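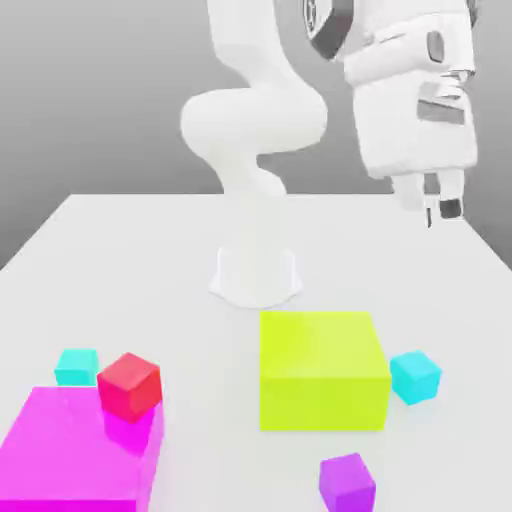
Erncombe publishes rules for reporting simulated robot tests

Erncombe has released a set of working rules for labs and companies that test robot arms in simulation before moving them to real hardware. The rules cover pick-and-place and stacking tasks done by a single arm at a table. They take effect in January and apply to any result submitted to the group's shared results page.

The main change concerns how many runs stand behind a reported success rate. Each task must now be run at least 50 times with the starting layout changed every time. Tasks in which one object has to end up on top of another need 100 runs. Until now the number was left to the submitter, and some entries were based on a handful of layouts picked by hand.

Layouts must be drawn from a seed list that is published with the result. A run may be thrown out only if objects overlap at the start, and the seed for that run has to be listed. Dropping a run after the arm has started moving is not allowed.

The rules also spell out what counts as a success. A stacked cube must stay in place after the gripper has opened and moved clear. A cube that ends up leaning against a box is a failure, even if it is off the tabletop. Submitters have to say whether the controller worked from camera views alone or was also given object positions by the simulator, and the two kinds of result will be shown in separate tables.

Colors and lighting get their own section. If a controller was trained on one set of object colors, at least one test round must use a different set. Two cubes of the same color may share a table only when the instruction given to the robot makes clear which one is meant, or when the task accepts either.

Results from simulation must be labeled that way in the title of any table or chart. Video clips need the label on screen for their full length.

A draft went out for comment last spring, and 16 groups replied. Clustano, which makes grippers, asked for contact and friction settings to be published in full, and the final text requires it. Prodach asked for a lower run count for small teams. That request was turned down, though small teams may spread their runs over several machines if the simulator version is the same on all of them. The wording on discarded runs came from the robotics lab at Đoàn.

Existing entries will stay on the results page for 14 months, marked as reported under the old rules. After that they will be moved to an archive unless they are run again.

The full text and a blank reporting form can be downloaded from the Erncombe site at no charge.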